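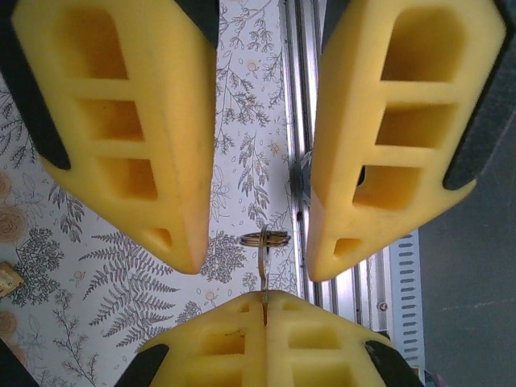

August, notebook, continued from the Clorkham pages

Started 7:40. Coffee machine still dead.

Goal for the day: get the Clorkham support staff contract costed under the old steps and the new steps, same file, same assumptions, so the two totals can sit next to each other. Bus drivers, kitchen, aides, custodial, office. Not teachers, they have their own contract and their own page.

Input is the payroll list the district released after the second records request. 1668 rows. Those are rows, not people. Anyone with a split job (drives mornings, aide at lunch) has two rows, a few have three. Must fix before anything else or every per-person number comes out low.

Loaded in Flukar. It choked on the hire dates again, the ones typed as text. Same fix as in the Flekulov file: export, force the column, reimport. Wrote the steps on the inside cover this time.

Matching the split jobs. No ID numbers in the release, they were blacked out. Have name initials, building, hire date. Matching on initials + hire date works unless two people with the same initials started on the first day of school, and lots of people start on the first day of school. Went through the doubtfuls by hand. Left 16 unmatched, flagged in yellow, treated as separate people for now. If somebody gets the ID column out of the district later, rerun from step 2 and not from the top.

9:15. Steps.

Old scale: longevity steps at five, ten, fifteen years. New scale per the tentative agreement: the five year step goes away, starting rate comes up to meet it, ten and fifteen stay. So a new hire does well, a three-year aide does well, and a six-year aide gets the raise everybody gets and nothing more. The six-year people end up at the same rate as someone who walks in the door in September. This is going to be the fight at the ratification meeting, I'd put money on it. The summary handed out to members has one line about it and the line is hard to read. Our table should show it plainly, years 0 thru 20 down the side, old rate, new rate, difference. No color coding, it gets photocopied.

Question for whoever picks this up: does "year" mean school year or anniversary of hire? Agreement says "completed year of service," old contract said "year of service." One word but it moves people hired in the middle of winter by half a year. I ran it both ways. Small difference in the total, big difference if you're the person. Keep both runs, label them A (school year) and B (anniversary). Do not average them!! Someone did that on Flekulov and we spent a whole afternoon finding it.

10:30. The bonus.

One-time payment of 500 dollars, on the first full check after ratification. Board's press release folds it into the "average raise." Mustn't do that. It isn't in the base, it doesn't count toward the pension, it's gone the next year. Put it on its own line. Also check whether part-timers get all of it or a share — agreement says "each employee," and the board's cost sheet has it pro rated. These don't agree. Sent a note to the union office and the district business office, same wording to both, asking which. No reply from either by lunch.

If full payment to everyone, board's total is too low. If pro rated, the members' flyer is wrong. Either way one document has to be corrected before the vote and it's better they hear about it now.

Lunch at the bench, crumbs in the keyboard, sorry.

12:50. Health premiums. The slow part.

Mac Carthaigh did the actuarial piece for the board. Have their summary only, not the workbook. Summary gives the employee share going from 18 to 21 percent of the premium in the second year. No premium table in it. Without the premiums can't turn the share into dollars, and without dollars can't say whether the raise covers it for a part-time cook on the family plan, which is the only thing anybody at the meeting is going to ask.

Tried backing the premium out from the board's total. Total benefits cost over headcount, assume the same mix of single and family as last year. Got a number that looks reasonable and I don't trust it. The mix moved last year when the spouse rule changed. NOT putting it in the table. In the notes at most, marked as an estimate, with the method. Better: ask for the rate sheet. It has to exist, they hand it out at open enrollment. Check with anyone who has a relative working there and kept the packet.

Later: rate sheet is on the district site, under the benefits page for retirees of all places. Last year's, but it has all four tiers. Used that, grew it by nothing, and said so. Share change alone, at last year's premiums, eats most of the second year raise for a four-hour kitchen worker with family coverage. Single coverage, comes out ahead. Drivers ahead in every tier. Aides in between, depends on hours.

Checked the four-hour case by hand with a pencil. Matches Flukar to the dollar, off a few cents from rounding per paycheck vs per year. Fine.

2:20. Comparison towns. Was asked for this as an extra. We have Flekulov from spring, clean. Everything else in the drawer is old contracts, before the state changed the aid formula, not comparible. I'd sooner show one good comparison than five bad ones. Flekulov kept its five year step and took a smaller raise across the board. So the two are close to mirror images, useful for explaining. Careful though, Flekulov contracts out its buses, so no driver line. Leave blank, don't put a zero. A zero reads like they work for free.

State side. The aid bill is still sitting in the conference. House version has a line for support staff, senate version doesn't. The board's letter says the second year of the agreement "depends upon" the aid coming through. Read the agreement itself twice, and there's no such condition in it anywhere. Second year is a plain promise. If they want it conditional they'd have to reopen. Copied the paragraph into the folder with the letter stapled behind it. Somebody who knows contract language should look before we say it out loud, I'm only reading what's on the page.

3:45. Checks done:

Row total in = row total out, both runs.
Sum of the building totals equals the district total. Was off at first, the bus garage was counted as a building and also as a department. Fixed.
Picked a dozen people at random and did them by hand. All OK but one, a custodian with a night differential. The raise was being applied to the differential too. Agreement says base only. Fixed in both runs, total dropped a little. Old printout is in the recycling, please don't fish it out.
Negative differences: none. Good. Nobody's base goes down, so the rumor about that is wrong and the table can say so.

Not done:

The 16 unmatched.
Answer on the bonus, full or pro rated.
Summer hours for office staff. There's a side letter mentioned in the agreement, "attached," and it isn't attached.
Substitutes. Not in the unit, but they're paid off the same starting rate, so it costs the district something. Not in the board's sheet either as far as I can find.

Left the file in the shared folder, Clorkham / August / runs A and B. The one with "old" in the name is old. Table prints on one page if you set it sideways.

5:10. District business office wrote back. Bonus is pro rated "by practice." What practice, there's never been a bonus before. Union office still quiet, try them again first thing, they pick up the phone before eight. Leaving both bonus totals in until the two sides say the same thing in writing.

Also need staples.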